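Righto, kitchen table thread, because I promised one when I hit 3,000 followers and then went quiet for ages. Kettle's on, let's go!

1/ I'm Amer, I live upstairs in a very small flat in Plevosside, and one table does everything. Breakfast, rice, coffee, jigsaw puzzles, tax. I love it more than any piece of furniture I've ever owned.

2/ The table and its regulars:

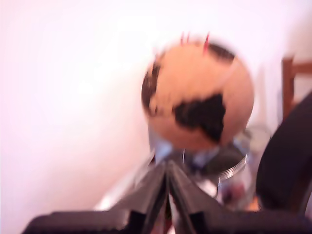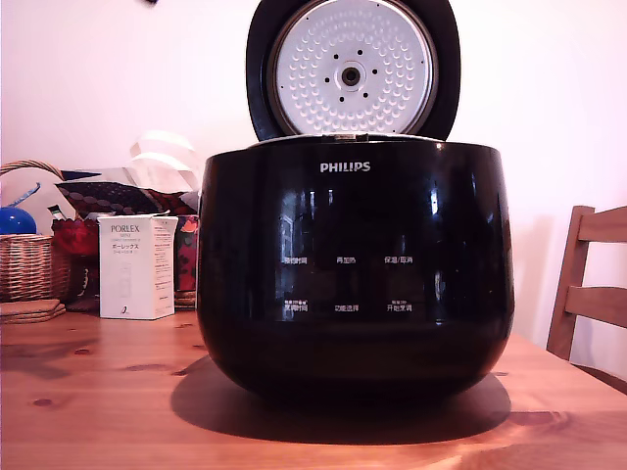 3/ Rice first. I cooked it in a saucepan for years and was quite smug about it, and then I got a proper cooker and went very quiet. Short grain, rinsed till the water stops looking like milk, soaked while I chop things. Total convert!

4/ The buttons on mine are all in Chinese and I learnt them by heart inside a week. 开始烹调 is start cooking, 保温/取消 is keep warm or cancel, 预约时间 is the timer. My favourite is 再加热 (reheat), which rescues yesterday's rice for lunch.

5/ Cleaning tip I wish I'd had sooner: wipe the inside of the lid every single time. All those little dimples hold on to starchy water, and if you shut it away overnight you'll smell it in the morning. Damp cloth, then leave the lid open until it's dry. Takes me 60 seconds.

6/ Coffee! Porlex Mini, hand grinder, and I'm besotted. I bought it for camping and it has been camping once. I keep the box because the grinder goes back in it whenever I travel, and because I like the box, ok.

7/ Beans are from Indach, the little roaster down by the ferry. Their October blend was the best thing I drank all last year (plummy, a bit of cocoa, gorgeous with milk). If they bring it back I'm buying 15 bags and apologising to my cupboard.

8/ Small globe: secondhand, from Jurić, the junk shop with the green awning. I've got a soft spot for any globe in any colour that isn't blue. Visitors always give it a spin while they wait for dinner and then we end up arguing about capitals.

9/ Coasters get used, always. Pine marks if you so much as look at it with a hot mug. I sanded one ring out with fine paper and a dab of oil and it came up beautifully, but my arm complained for days.

10/ Baskets are the other big discovery. Anything that hasn't got a home goes in the basket, and when the basket's full I have to deal with it. Best system I've ever had, and I've tried the apps.

11/ Next thread is the spice shelf, which needs a brave person and a free afternoon. Tell me what lives on your table, I want to know all of it!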